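What a weaker currency did to my small budget

10 September 2022

I keep a spreadsheet of what I spend each month, and I finally sat down with it last night.
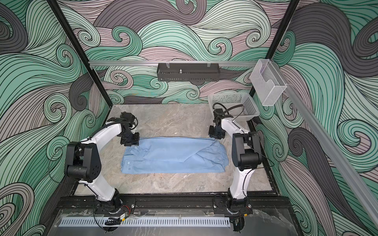
Groceries and gas

My total for last month was $3,019. In April it was lower, and I did not buy anything unusual in between. Most of the difference is food. Coffee went up, cooking oil went up twice, and the bag of rice I always get at Urban is now 20 percent more than it was in spring. Gas has come down a little from the summer but a fill-up still costs me $55.

Money sent home

I send part of my pay to my parents every month. The dollar has been strong, so they get more rupees for the same amount. My father says it goes just as fast because prices there are up too. Kamlesh Bhatia, who worked with me in Larnholm, gets paid in euros and has the opposite problem. He has had to raise his transfer two times this year to send the same amount.

Rates

My savings account at Sondmont pays 2 percent now. It paid next to nothing last year. That is still well under inflation, so I am losing money more slowly. The rate on my credit card went up much faster, and I paid the balance off in full last week out of savings.

I read a lot of forecasts this summer and most of them have been revised since. I have stopped planning around them. For the rest of the year I am putting off the new laptop, keeping the car, and leaving the transfer where it is. I still need to call Enik about the renters policy before it renews.

Devendra Rastogi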